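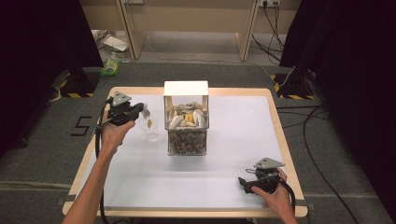
Figure 2. Tabletop with the clear box and a small glass.

Home | Issues | Authors | Contact

3.2 Preseason practice and position changes

We followed the linebackers at two college programmes, Borent and Nimri, through the preseason. Borent listed 32 players on defence and moved three of them to a new position before the first game. Nimri moved none. Coaches at both schools let us attend 20 practices, though full-contact drills were closed to us at Nimri until late August. Our notes from those sessions cover stretching, footwork and tackling on pads only, and we have left them out of the snap counts.

Players who changed position missed more assignments in the first two games than those who stayed put. The gap had closed by mid-season. Two of the three had played safety the year before, and their errors were mostly on running plays to the short side of the field. 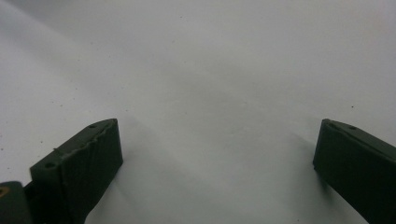 Alignment was coded from end-zone film using the Flesetti scheme, which records where each linebacker stands at the snap. Both coders worked separately and then settled their differences. A few plays could not be coded owing to poor light. Stray marks on the film were ignored when they were very small, and anything bigger was checked against the sideline copy. Special teams plays were dropped.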